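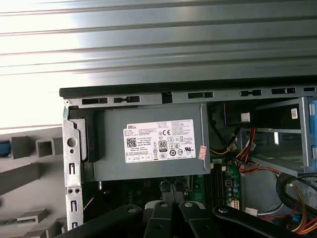
Inside the Old Office Desktops

By Marcelino Trindade
Posted in January

Print this page | E-mail this page

The Zornness reading room replaced its desktop computers over the winter, and the old ones came to our workshop on Mandagi Street to be opened, cleaned and sorted. They had been running under desks for years. Some will go back out to people who need a basic machine for letters and web browsing. The rest will be taken apart for parts and scrap metal.

The gallery follows the work in order, from the loading door to the parts shelf. Captions are mine. Corrections are welcome, especially on the older hardware.

Arrival
The towers came in on a flat cart with their cords bundled separately. We put a strip of tape on each case and wrote the desk number on it.

Side panels off
Most panels release with a latch. A couple had been bent at some point and needed a flat screwdriver and patience. The panels were stacked in the hallway, same order as the cases.

Power supplies
Reading the label is the first job once the case is open. It gives the maker and the output ratings, and an 80 PLUS mark if the unit is certified for efficiency. We copy the model number onto the job sheet before anything is unplugged. The supplies themselves stay closed – we do not open them in this shop, whatever condition they are in.

Dust
The machines nearest the radiator were the worst. Compressed air outdoors, a soft brush on the vents, and a finger held against the fan blades so they don't spin.

Memory
Modules are pulled, wiped at the contacts with a dry cloth and tested in the bench machine. Good ones go into antistatic bags, marked by size. Pairs stay together.

Hard drives
All drives come out, including the ones in machines that will be given away. They are erased on a separate computer and the date is written on top in marker. Drives that fail the erase get drilled.

Screws
Kept in an egg carton, one cup per type. The drive screws and the case screws are close enough in size to get mixed up, and the wrong one will strip the thread.

Coin batteries
Replaced in every machine that is going back out. We bought a box of 50 from Grerkell and still have plenty. Used ones go in the drop box at the hardware store.

First start
Keyboard, monitor, power cord, and nothing else connected. If it reaches the setup screen it gets a green tag and moves to the next table.

Scrap metal
Stripped cases wait by the back door for Javholm, who collect at 4 p.m. Please don't leave cords inside them – they are sorted separately.

Parts shelf
Labeled bins for fans, cables, drive brackets and blank slot covers. Slot covers are free to anyone who asks.

Recent galleries
Sorting the Cable Drawer
Monitor Stands, Before and After
A New Top for the Workbench
Printer Repair Evening
Keyboards, Part 2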